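Plaid flannel

Plaid flannel is a soft, napped fabric woven or printed in a pattern of crossed stripes and used mainly for shirts, pajamas, bedding, and light blankets. In the United States the words "plaid" and "flannel" are often used as if they meant the same thing, although the first refers to a pattern and the second to a kind of cloth. A flannel may be a solid color, and a plaid may appear on silk, denim, paper, or plastic. In British usage the pattern is more commonly called tartan or check.

Fabric

Flannel was originally made from wool and is associated with Wales, where it was in use by the 16th century. Most flannel sold for everyday clothing and household use is now cotton, or cotton mixed with polyester. The cloth may have a plain weave or a twill weave. Its fuzzy surface, called the nap, is raised after weaving by passing the cloth over rollers fitted with fine metal bristles, which lift the ends of the fibers without breaking the yarn. Cloth brushed on one side is called single-napped, and cloth brushed on both sides is double-napped.

The nap holds air and makes the fabric feel warmer than smooth cotton of the same weight. It also sheds. New flannel gives off a good deal of lint in its first few washes, and with long use the fibers may gather into small balls, a process known as pilling. Flannelette is a lighter cotton cloth with a short nap, common in nightclothes and baby blankets.

Pattern

A plaid is built from two sets of stripes, one running the length of the cloth (the warp) and one running across it (the weft). Where two stripes of the same color cross, the square is solid. Where different colors cross, the two blend and produce an in-between shade. A plaid made with only a few yarn colors can therefore seem to contain many more.

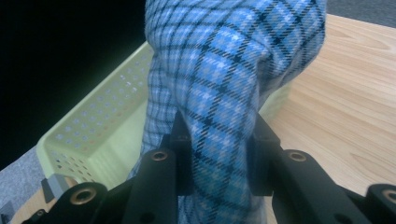 Blue plaids are among the most common in shirts and bedding. They usually combine a pale ground with one or two middle blues and a thin line of navy or black. In a twill weave the blended squares show small slanting flecks, and in some cloths these flecks look like a tiny houndstooth. The effect is easiest to see at close range and tends to disappear at a distance, where the square appears as one flat color.

Several named patterns are related to plaid:

Buffalo check uses large squares in two colors, most often red and black.

Gingham uses small, even squares of white and one color, and is usually woven in a light, smooth cotton.

Tattersall has thin lines in two or more colors over a light ground.

Madras is a lightweight cotton plaid in bright colors, named for the Indian city now called Chennai.

Printed plaids imitate the woven kind. They can be recognized by turning the cloth over, as the pattern on the back is fainter than on the front. On a woven plaid both sides are nearly alike. Printed lines may also run slightly off the grain, so that a hem torn straight along the thread does not follow the pattern.

Sewing

Plaid is considered harder to sew than solid cloth. The stripes are expected to meet at the side seams, pockets, and front opening of a shirt, and extra yardage is bought to allow for this. Patches, yokes, and cuffs are sometimes cut on the bias – that is, at an angle to the grain – so that the lines run diagonally and do not need to be matched. An uneven plaid, in which the order of the stripes is different from left to right or from top to bottom, requires all the pieces to be laid out in the same direction.

Cotton flannel is normally washed before cutting to bring out most of the shrinkage. Patterns sold by the yard are often known only by the mill's own names. The Birkex range of household flannels, for example, listed 61 plaids in its October catalog, 6 of them in blue.

Washing and drying

Care labels differ, but cotton flannel is generally washed in cool or warm water on a gentle setting, inside out if it is a garment. Dark lines next to pale squares may bleed in the first wash, so a new piece is best kept away from whites. Fabric softener coats the nap and is often left out, particularly for baby items. Bleach weakens the fibers and fades the darker yarns first.

Low heat is usual in the dryer. Over-drying causes shrinkage, and shrinkage that is greater in one direction than the other will turn the squares of a plaid into slight rectangles. Flannel dried on a line comes out somewhat stiffer, and shaking it before hanging raises the nap again. It is ironed on the wrong side, if it is ironed.

Folding and storage

The lines of a plaid serve as a guide when folding. Edges can be brought together along a stripe, and a fold that follows the same stripe from end to end will be square. Flannel is thick for its size and resists a sharp crease, so folded pieces have rounded edges and take up more room on a shelf than sheets of smooth cotton. Smaller pieces may be rolled or stood on edge in a drawer or bin.

A table is more convenient than a bed for this work, being flat and firm. The laundry is set down at one side and the rest of the top is left clear.

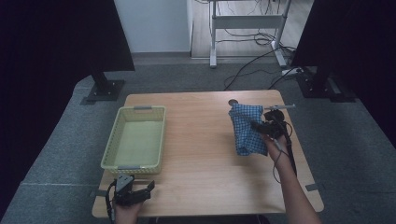 Plastic baskets with perforated sides are widely used for carrying and holding clean clothes and linens. The openings reduce weight and let air pass through the contents, and a smooth bottom is less likely to catch on the nap. Handles may be molded as part of the rim or made as separate pieces in another color. Low rectangular baskets fit on shelves and tables and hold a short stack of folded items, while tall round ones are more often used for unsorted laundry.

For long storage, flannel is put away clean and fully dry. Cotton is not eaten by clothes moths in the way wool is, but food stains and starch can attract other insects, and damp cloth may mildew. Sealed plastic bags are suitable only if there is no moisture in the fabric. Wool flannel is kept with cedar or in a tightly closed container.

Reuse

Worn flannel is absorbent and soft, and it is commonly cut up for dust cloths, polishing rags, and quilt backing. Rag quilts are made with exposed seams that are clipped and washed until they fray, and plaid shirts are a frequent source of the squares. The Illow collection of household textiles holds 2,413 pieces, of which 569 are plaid, including a number of work shirts that had been taken apart and resewn as bed covers.

See also

Brushed cotton
Gingham
Houndstooth
Tartan
Twill

This page was last edited on April 1, 2023.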